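We use cookies to keep you signed in and to see which help pages get read. Accept | Settings

Filed under: Lamps & Lighting > Cindach desk lamp > Dims by itself

10 Apr 2023, opened by Ratih Oei

Subject: Cindach lamp drops to low and stays there

Bought from Clululberg in November. It has 3 brightness levels. I set it to the top one, work for a while, and at some point it's on the lowest one. No flicker first, no click. I tap the base and it comes back up, then it does it again later the same evening. The box says 600 lumens, which I'll believe when it holds them for an hour.

I've read your help page. It says to unplug for a minute and plug back in. I did that four times and I don't see what it was supposed to fix.

Reply from Nayara Prado, Dalisau Support

Hi Ratih, sorry for the trouble. The touch spot on the base can react to things other than a finger. Could you tell us what is standing near the lamp, and whether it's plugged straight into the wall?

Reply from Ratih Oei

It's on an Aguiar power strip with nothing else running. As for what's near it: a cardboard box with a plastic bag of little white plush toys in it, my steel tumbler lying on its side, and some paper cups I keep meaning to throw out. They're along the back of the desk by the wall. The toys are for a school fair and they are not leaving until the fair does.

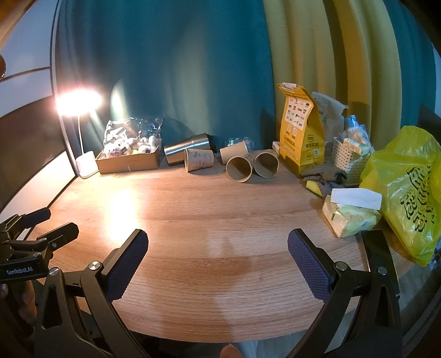 I'd like to know how a bag of toys is meant to turn down a lamp. If the base is that easily upset, it shouldn't be sold as a desk lamp. People put stuff on desks.

Reply from Nayara Prado

Fair point, and I'm not saying the toys are the cause. Metal, or a plastic bag that carries some static, can sometimes set off the touch spot if it's right up against the base. Please try an evening with the box and the tumbler moved well away, then an evening on a wall outlet with everything put back. One change at a time, please.

Reply from Ratih Oei

Log, since you'll ask for one.

First evening: box on the floor, tumbler in the kitchen, same power strip. Lamp dropped to low while I was cutting gift tags. So much for static.

Second evening: everything back where it was, lamp on the wall outlet. Stayed bright until I went to bed. One good evening doesn't prove much to me.

Third evening: wall outlet again. Fine again.

Fourth evening: back on the strip. Dropped before I'd finished my tea. 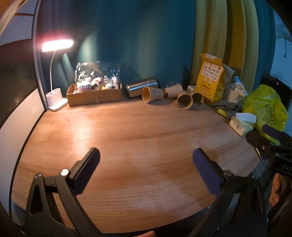 My sister says the strip is the problem and that's the end of it. I'm less sure. The same strip runs a radio and a phone charger on other days and neither has ever complained. A lamp that can't cope with an ordinary strip still sounds like a lamp problem.

Reply from Nayara Prado

Thanks, that's a useful log. A short dip in power can make the Cindach restart, and after a restart it comes on at the lowest level. A radio might ride through the same dip. Does the strip's switch feel loose at all?

Reply from Ratih Oei

A bit. I wiggled it with the lamp on and got it to drop twice out of maybe ten tries. I'm buying a new strip, under protest. I'd also like it noted that starting up on low is a silly choice, and that your help page should mention it before it tells people to clear their desks.

Status: waiting on customer (new power strip). Help page note passed on. N.P.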